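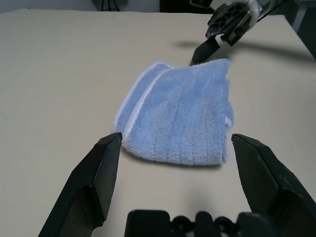 Two arms, one blue towel.

May 26, 2021

I have been asked the same thing at every family dinner for years, and it is always some version of "when will one of those fold my laundry?" My usual answer is "not soon." After spending a good part of this spring reading, visiting and asking around, I want to give a longer one.

Start with the towel. Folding a small cloth is a chore most people can do while watching TV. You find a corner by feel, give it a shake, and the cloth more or less tells your hands where it wants to go. A gripper with two hard fingers has very little of that. It has to work out where the edge is by looking, and a thick, fluffy towel hides its own edges. Once it is folded over, the border you were using as a guide may be underneath. Pick up one layer too many and you have undone the last fold. Pick up one too few and you drag the top layer across the pile.

A second arm helps a lot. One can hold while the other moves, the same way you put a palm down on a shirt before you fold the sleeve in. It also gives you two things that can bump into each other, so the planning gets slower.

I talked this over in April with Antigoni Kokkinos, who ran the packing floor at Danmont for years before she retired and has watched a lot of machines arrive on pallets. Her view is that people at home ask the wrong question. They ask if the machine can do it. On a shop floor you ask how many it does before someone has to walk over. At Danmont they had a carton line that handled up to 458 boxes between stops, and she considered that a poor machine. A person folding towels at home will not put up with walking over even once per basket.

I tried to keep her question in mind when I went through my notes. I had written down 61 household jobs, everything I could think of from a normal week, and marked the ones where I would trust a machine I could buy today and leave the house. I ended up with five:

Washing clothes
Drying clothes
Washing dishes
Vacuuming a clear floor
Mowing a flat lawn

The first three are old machines in a box, and all five depend on me doing the handling. I load, I unload, I pick the socks up off the rug. What is left over for me is nearly all picking up, sorting and putting away, and that is the part that needs hands.
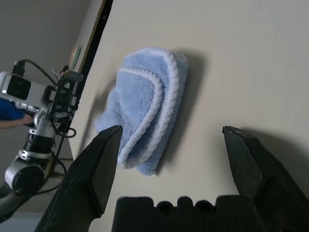
The towel as a thick bundle, white trim on the outside of the folds.

I count a bundle like that as folded. My mother would not. How square does a towel need to be? In my linen closet, not very. In a hotel, quite a bit more. A lot of the arguing about whether robots can fold comes down to people having different closets in mind.

The shop floor is further along, but mostly for stiff things that show up in the same place every time. Trotside, the parts supplier near me, has had arms loading trays for as long as I have lived here. They still bag the fabric covers by hand. I asked why and was told they had priced it twice and dropped it both times. Soft, bendy and slightly different each time is a bad combination in a plant, and it describes most of what is in my house.

So, my longer answer. I think towels come first, along with washcloths and napkins – flat things with four corners. Shirts are a good way behind. Fitted sheets I can't do myself, so I won't hold that against anybody. And I think a laundry service will have one of these long before a kitchen does, for the plain reason that a laundry service has a thousand towels of the same size and someone on shift to walk over.

Next time I want to write about dishes, mainly unloading, and about glasses in particular. If you work with this sort of equipment and think my list of five is too short or too long, send me a note. I have already been told that I should take the lawn off it.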